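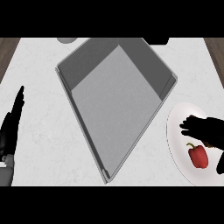 I have a confession: until this spring I thought a safety rule for kitchen robots meant a yellow line on the floor and a big red button. Then I spent two days at Mokside with Chalerm Yensuk, who writes the practice notes for their two-armed cooking setup, and came home with a notebook full of things I'd never once considered (and a strong urge to tidy my own worktop).

Mokside do nearly everything in simulation first. A virtual marble counter, a virtual baking tray, a virtual pepper on a virtual plate, and two arms that can't hurt anyone. So I asked the obvious question. Why bother with rules at all in there? Nothing's hot! Nothing breaks!

Chalerm was very patient with me. "Whatever we let it get away with in there, it will do out here," he said, and pulled up the house rules, a document called Kusuma after the street where the first office was. It runs to 30 pages and he apologised for every one of them.

The rule I liked best is about the arm that isn't doing anything. When one gripper is over the plate, the other has to be parked, fingers clear of the cookware, with open counter between it and the nearest object. I'd assumed an idle arm was a safe arm. Chalerm says most of the bumps in their early runs came from the idle one, drifting a little while everybody watched the busy one. I've seen my brother-in-law do exactly this with a tea towel over his shoulder.

Then there's the question of food. Kusuma says that a gripper which has touched raw food counts as dirty until it's been through a cleaning step, and that applies in the simulator too, where there isn't a speck of dirt to be found. Touch a virtual chicken breast, go straight to a virtual pepper, and the run is failed, even if the pepper lands in the tray beautifully. The engineers grumbled about that one for weeks, I'm told. It stayed in.

The tray gets a section of its own. You don't reach across it if there's a way round, you don't drop things into it from a height, and you treat it as hot unless the log says it isn't. That last bit made me laugh because it's word for word what my gran used to say, minus the log.

I did wonder whether all this was a bit much. Lestico, who make the arms, supply their own guidance and it's four pages long. You could read it on the bus. But it stops at the arm, really, and says very little about what's on the counter. Matance, a catering firm who hope to try the system out in May, asked for the long version and sent it back with extra notes on allergens. Chalerm was delighted. He's the only person I've met who looks pleased to be sent corrections.

The bit I'd argue with is the human side. There's a clear rule for who may stop a run (anyone) and a much woollier one for who may start it again. I pushed on this over lunch and got a rueful nod. It's being rewritten, apparently, and I'd like to see the result before Matance's cooks are standing next to the thing.

3 comments

Pippin: We had the same row at work over who presses restart. Ended up with a key on a hook.

Dora_K: Would love to know if they count the plate as dirty as well once the gripper's touched it?

oldgasman: Thirty pages! My whole catering course was shorter.

Contact us | © 2018 All rights reserved | Back to top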